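Home Diary Older entries Projects Contact

December, evening

Back from the lab at half past seven with my feet aching. I am writing this before I eat because if I leave it I will forget which settings we ended up on, and the group log is only as good as whoever last bothered with it.

We have the Grurkska task for the rest of term. It sounds simple enough on the sheet. The arm has to pick up a flat rigid part, turn it, and put it down inside a marked area without dropping or scraping it. Each group gets 30 scored attempts at the end, and the mark comes from how many are clean. There is a report as well, which I have not started.

I got in just after one. The others were already there and had the arm homed, so I took the laptop. The first hour went on the grip. Our old closing value was 74, which we had picked in October for the foam blocks and never changed. With a foam block it does not matter much if you squeeze too hard. With a hard flat part it does, as the fingers bend back at the ribs and the tips slide along the top instead of staying put. We did 11 tries at the old value and the part slipped in 7 of them. All written down.

After that we went down in small steps. Lower was better up to a point, then the part began to sag at the far end when the arm lifted, so we came back up a bit. I would have liked to settle it with a proper table of values, but we share the bench and the next group wanted it at five.

Had a sandwich on the stairs. It rained all through the break and the corridor floor was slippery.

The second half was better. We moved the pick point further in from the end and slowed the lift. I also found a mistake of mine in the approach code. I had the wrist angle going in after the move down and not before it, so the fingers were arriving slightly twisted every time. I must have looked at that line twenty times. Once it was changed, the lower finger went underneath without catching and the upper one came down flat. I should have spotted it last week, and I said so, and we got on with it.

We argued a little about whether to use the wrist camera for the final runs or only fixed positions. I am for the camera. Fixed positions are quicker, but they depend on the part being laid down in exactly the same place, and at the scored session it will be a stranger laying it down. The other view is that the camera gives us one more thing to go wrong. We have agreed to try both and compare. I saved one of the pictures it took to go with these notes, with the fingers closed on the black part and one of us behind in a navy shirt.

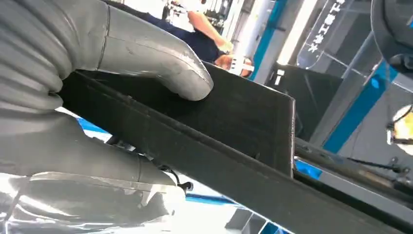 Things to do before next session

Put the new closing value in the shared file and take the old one out, so it does not creep back in.

Ask whether the Boychuk manual is the right one for our fingers. The drawings in it show a shorter tip, and the limits it gives do not agree with what we see.

Run the pick from both ends of the part. We have only tried one end.

Write up the slips from the first hour while I can still read my own writing. I will do that tomorrow morning with the laptop open.

Find out how the Ferdale group are doing their turn. They had it working at slow speed before we left and theirs looked steadier than ours.

Start the report. At least the method section.

It is nearly nine now. Soup and then bed. The lab is booked again for two in the afternoon and I want to be there early enough to get the good chair.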